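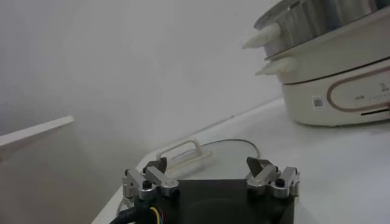 Wollell 3 Folding Bench Light: Review After a Winter of Use

By Melquiades Olvera
January
4 comments | 27 shares

The Wollell 3 is a clamp-mounted task light with a two-section arm and a rectangular LED head. It replaces the Wollell 2, which I used for several years on a bench where I repair radios, clocks and the occasional sewing machine. The new model changes the clamp, the driver and the hinge at the head. The arm is carried over.

Clamp

The old clamp had a single screw with a small swivel foot, and it walked on any bench top with a rounded edge. The new one has a wider foot with a rubber face and a second pad on the upper jaw. I mounted it on a solid maple top and on a thinner shelf. It held on both. With the arm at full reach and swung to the side, the clamp body flexes slightly but does not rotate.

The screw handle is too short. Tightening it under a bench with a drawer leaves no room for fingers, and I ended up using a pair of pliers with tape on the jaws. A longer handle or a hex socket in the end of the screw would fix this.

Arm and hinges

Balance is by springs in both sections. The lower section stays where it is put. The upper section drifts down over the course of an hour unless the tension knob is set fairly hard, and at that setting the arm takes two hands to move. I settled on a middle position and accepted some drift.

The head hinge is a clear improvement. It now tilts on two axes, so light can be thrown sideways into a chassis without moving the arm. The stops are firm. The cable passes through the hinge with enough slack that it does not pull at the extremes.

Light

The rated color temperature is switchable in steps: warm, neutral and cool. I leave it on neutral. Resistor color bands are easy to read on that setting, including brown against red, which was a problem under the old head. The diffuser gives a soft shadow with one visible edge. At close range there is no striping from the individual LEDs.

Dimming is smooth from full output down to a low level, then drops to off with no very dim setting. The switch remembers its last position when power is cut at the outlet. The old one did not.

Electrical noise

This matters to anyone working on AM receivers. The Wollell 2 put a buzz across most of the band when dimmed. With the Wollell 3 at full brightness I hear nothing added on a portable set placed beside the base. Dimmed to half, there is a faint whine near the bottom of the band - it goes away when the radio is moved to the other end of the bench. Wing-yan Shih, who restores tube sets, tried my unit at her place and heard the same whine in the same part of the band.

Heat

The head is warm after an evening and can be held in the hand. The power supply brick runs warmer than I like. I screwed it to the wall on a pair of standoffs to give it some air.

Compared with the Jaramillo

The Jaramillo arm light costs more and has a better arm, with no drift at all. Its head tilts on one axis only and its clamp does not open far enough for a thick bench. For general desk use I would pick the Jaramillo. For repair work I prefer the Wollell, mainly for the hinge.

Recommended, with reservations about the clamp handle and the upper spring.

Related
Zidutska precision screwdriver set, long-term notes
Cliltavano parts drawers: are the dividers worth buying?
Replacing the cord on a bench lamp
Reader letter from Impi Huttunen: silicone mats and solder flux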